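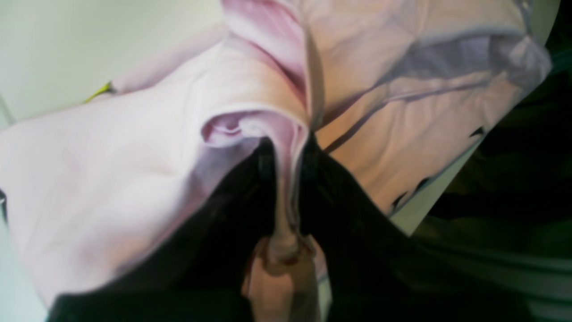 **Tannous College · Department of Law and Public Reasoning · Essays**

2019-05-18

# Let Custom Back Into the Room

I love customary law. I love it the way other people love old trains, and I have been known to bring it up at dinner. So let me make the case for it properly, in writing, where my family can't change the subject.

Customary law is law that grows out of what people keep doing, once they have come to believe that they have to do it. No legislature passes it and no judge announces it. A village lets its neighbors cross a field to reach the well, year after year, until one day a new owner puts up a fence and the whole place rises up and says: you can't do that! Something was already binding there before the fence, and the fence only made everybody say it out loud.

Most law students get one lecture on this, usually in the first month, and usually with the air of a museum visit. Then it's on to statutes and cases for the rest of their training. I think that's a terrible waste, and I'd like to see custom taught as a living source of law, right beside the other two.

Take the commons at Bullow, which I have been reading about all winter. The grazing rules there were never enacted by anyone. They were kept in a ledger, and the ledger has 352 entries, most of them a line or two long, recording who did what and who objected. I sat down meaning to skim it and looked up hours later with cold tea. The entries argue with each other! One says a widow keeps her late husband's share. Another, 17 pages on, says she keeps it unless she leaves the parish, and a third wants to know what "leaves" means if she comes home every September for the fair. That is legal reasoning, as good as anything in the reports, done by people who had stock to feed in the morning.

The usual objection is that custom is vague. How do you prove it? Who says when a habit has turned into a duty? These are fair questions, and I don't want to wave them off, but statutes are vague too. Open any code and look for the word "reasonable." We have built whole libraries around that word, and we're content to let courts work it out case by case. A court can do the same with custom. It can hear witnesses, look at records, and ask whether people followed the practice out of a sense of obligation or merely because it was handy. Judges ask harder questions than that before lunch.

The better objection, I think, is that custom can be cruel. It can freeze out the newcomer and protect the strong, and plenty of customs deserved to die. The old common lawyers knew this, and they had a test for it: a custom had to be reasonable as well as ancient, or the court would not enforce it. I find that test thrilling. It means the authority of custom was never just the authority of age. Behind it stood a claim that some things are right and some are not, and that a long run of people doing wrong doesn't settle the matter. If you believe in anything like natural law, this is one of the places where you can watch it doing its job in an ordinary dispute over a footpath.

And consent! We talk so much about the consent of the governed, and we mean by it a ballot every few years. The people of Prurkcombe kept a rule about their mill stream for 90 years, and each of them consented to it again every time they opened or shut a sluice. I don't say that replaces voting. I would like to hear it mentioned in the same breath.

What would I change? The first-year course, to begin with. Give students the Weltwood harbor customs and ask them to draft an opinion on who pays when a mooring rope parts. There's no headnote to lean on and no section number to cite. They would have to ask what the people of the place thought they owed each other, and why, and whether they were right. I'd happily grade every one of those papers myself.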